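Spent Saturday at the Durnanbridge open day, the automation one run out of the old Grabner building. Notes in a thread, mostly so I can find them later. 1/

Date for the record: January 9, 2021. Doors at ten, small groups, masks on, booked slots only. I had the 10:40 slot and stayed past it.

First stop was the pallet cell. One arm, one conveyor, a light curtain on the open side. Cycle time on the screen was steady. They tripped the curtain on purpose twice and it stopped both times with no drama. Restart needs a key and a button, which are on opposite sides of the guard. Good.

Nathalie Desjardins ran that cell. Asked her about mixed cartons. Answer: same-size cartons only for now, mixed is on the list for September. Fair enough. I would sooner hear that than see a rigged demo.

Payload on the arm is 3 kg at full reach, which is less than I assumed from the size of the base. The cartons were mostly air.

Second stop, the Ristus inspection bench. A fixed camera looks down at moulded caps and an air jet kicks the rejects. They had run 2000 caps through before we got there and had 179 in the reject bin. A lot of those were seeded faults, they said. I asked how many. No figure to hand.

Without that number you can't say anything about false rejects. I've left my email. If I get a split I'll add it to the end of this thread.

Lighting on that bench is a plain ring with a diffuser taped on. Tape is lifting on one side. You could see the glare move on the white caps when the door opened.

Third stop was the one I went for. Pratora, hand-held gripper work. No arm in the loop at this stage. A person holds a gripper in each hand and does the task, the recordings get used for training later.

Thaddäus Marti gave the intro, five minutes, no slides. Then straight to the table. Tasks on the day were folding a cloth, sorting cutlery and wiping marker off a board.

Stock so far on the wiping task is 535 recordings, by their count. He said the spread between operators is wider than they'd like. Some people scrub, some people drag.

Things I wanted to see on the wiping task, and what I got:

1. Grip on the eraser. It's a soft block, so jaw force matters. Squeeze too hard and the wiping face bows. They don't log force on this version, only jaw opening. Marti's view is that opening is enough for a soft object if you always use the same block. I don't fully buy it – blocks wear.

2. Use of the second hand. An upright panel wants to move when you push on it, so one gripper has to steady it while the other wipes. That makes it a proper two-handed task and a better test than the cutlery, where most people forget they have a left hand.

3. The setup. Both grippers on the tabletop, eraser already in the right jaws and resting on the surface, panel standing between them with the scribble across its upper half. Black marker, plenty of overlap in the loops.
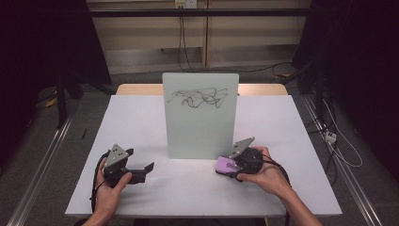
4. Cable handling. I asked how often a lead gets in the way. Answer was "less than you'd think on the wiping, more on the cloth". I had a turn on the cloth and can confirm the second part. You learn to keep your elbows out.

5. Coverage. How do they decide the panel is clean enough? At present a person looks at it and presses done. There is talk of scoring the leftover ink automatically. Benedetta Ferri is working on that and wasn't in on the day, so no detail.

6. Resets. The part that eats the time. Someone has to draw a fresh scribble for every run and vary it. If the same person draws every time you get the same scribble with small changes. They swap the drawer each hour. Cheap fix, I'd do the same.

My own attempt at wiping: slow. Wrist angle is the trouble. The gripper adds length past your hand, so a small twist at the wrist turns into a big sweep at the block. I lost contact at the top corner and had to go back over it. Took me three passes.

Abelardo Alarcón in my group did it in one and was unbearable on the way to the coffee.

Q&A at the end was short. Roswitha Plattner asked about floor loading for the pallet cell, and got a real answer with a drawing. More of that please.

Parking: use the north lot. The gate on the south side was locked and the sign doesn't tell you until you're at it.

Still owed: seeded fault count from Ristus, jaw opening resolution from Pratora. Will post both here if they come through.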